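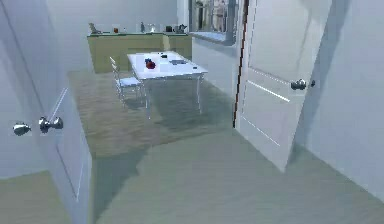 4. The Doorway Assignment

4.1 What the students were asked to do

By the fifth week of the course my students had gotten a simulated arm to stack blocks, sort blocks and (in one memorable lab report) launch a block over the horizon, and they were sick of blocks. So was I! The doorway assignment was the first time they got a whole home to work in. Figure 4 shows the Grolwood apartment as it comes up in Prunham, our course simulator, looking between two open white doors toward the kitchen and the dining table. The task sheet was one paragraph long. Start in the hallway, get through the doorway without touching either door, stop at the dining table, and report which objects are on it and which are on the counter behind it.

I had 31 students that term at Dravport, working in pairs with one group of three, and they had nine class meetings from the day I handed out the sheet to the day of the final runs. Each team got the same starting code, a mobile base we call Bawa with a camera on a short mast, and a budget of 500 runs. The budget was Amirhossein Salehi's idea. He was my teaching assistant and had watched the previous year's class leave jobs going all night on the lab machines, mostly with the same bug in every one. I thought 500 was stingy. He held his ground, and I'm glad he did, because teams started reading their logs before pressing go again.

I want to be plain about the level here. Most of these students were in their second year, a few had never written a loop before January, and this was an elective that met in the late afternoon. When I say a team "solved" something in what follows, I mean it worked on our test list, in our simulator, with our robot. We never ran any of it in a real apartment.

4.2 The doors were harder than the kitchen

I expected the trouble to be in naming the small things on the counter. I'd spent a good part of the winter worrying about those. The first reports came in and they were nearly all about doors.

Look at Figure 4 again and think about it from the robot's side. The door on the left takes up most of that edge of the view and is close to the same color as the walls. The one on the right is pale too, and it stands right beside a pale bluish-white wall. A person sees the round knobs and the faint panel lines and knows what those slabs are. The starter code looked for large flat patches of one color and called them walls, and a wall, as far as our planner was concerned, is a thing with a fixed place on the map. So Bawa would spot the left door, write it down as wall, turn a little, see the far room, and conclude that the apartment had changed shape. Several teams watched it sit in the hallway and rock back and forth until the clock ran out.

Three fixes turned up in the reports. The most common was to search for the knobs. They're shiny and round and they catch the light, so a plain bright-spot detector picked them up pretty well, and once you have a knob you can guess at the slab it's mounted on. The weakness is that a kettle can also be shiny and round -- one team's robot announced a door on top of the kitchen counter, and they put it in their report with a good deal of pride.

The second fix was to look for the thin edges. On the right-hand door there's a narrow strip of dark reddish-brown running down one side, and a team that had been stuck for two weeks noticed that it was about the only dark upright line anywhere near the hallway. They keyed on it and got through the doorway on the next run. I had mixed feelings about this one! It's a clever piece of looking, and it's also a trick that falls over the minute somebody loads an apartment with different doors. We talked about it in class for most of an hour, and I think that hour did more good than my lecture on overfitting, which I'd given the week before to a room full of polite faces.

The third fix was to ignore doors altogether and steer by the floor. The flooring in the hallway is greyish and the flooring in the dining area is light brown, so "drive toward the brown" gets you a surprisingly long way. Two things went wrong. The right-hand door throws a soft shadow across the grey floor, and some teams' code took the edge of the shadow for the edge of the room. And the line where the two floors meet comes out ragged in the camera view, so a robot told to square itself up to that line would pick a different angle every time it looked. Averaging over a few frames helped. One team fitted a straight line to the whole mess and threw out the points that were far off it, a method they'd found on their own and were a bit put out to learn already had a name.

4.3 Naming what's on the table

Teams that made it to the table usually did fine with the big flat things and poorly with the small dark ones. The red fruit was a favorite because everybody's color filter found it, and then there was a long argument about what to call it. Half the class said apple and half said tomato. Our answer key said only "fruit, red," which I'd written in a hurry, and I ended up giving credit for both. I'd rather have a student write "red, round, maybe an apple" than bet on one word and be wrong, so for the second round Amirhossein changed the scoring so that a team could hand in a general name for part credit or a specific name for full credit, with a penalty if the specific one was wrong. Behavior changed right away. Reports got shorter and a lot more careful.

The white table gave trouble of its own. A white top under bright light, with pale walls all over the place, doesn't leave much for an edge detector to hold on to. The legs are thin and their shadows are faint. Teams that measured distance to the tabletop did better here than teams that looked for its outline, and the white ladder-back chair on the left side of the table fooled both kinds. Its rails came out in the depth data as a set of slivers with gaps in between, and more than one robot tried to drive through a gap.

4.4 What we kept from the runs

We asked teams to save every run, good or bad, with a one-line note on what they thought had happened. After throwing out the crashed jobs and the ones with a blank note we were left with 1,247 runs, and those are the ones used in Section 5. The notes are the part I like best. They start out as things like "didn't work" and by the last week they're saying "lost the right door after turning, shadow again, trying a lower camera." The set was frozen on Monday, May 29, 2023, and nothing was added or relabeled after that.

A word on grading, in case you're thinking of borrowing the assignment. The final mark was split evenly between the runs and the notes, and a team could get a decent grade without ever reaching the table. A few students found that unfair, and they told me so in the course survey. I'd keep the split as it is. I would hand the task sheet out a week earlier, though, and I'd load a second apartment for the last day with the doors hung differently, so the reddish-brown strip can't save anyone. Prunham lets you swap the doors with a single line in the scene file, and I didn't know that until the term was over.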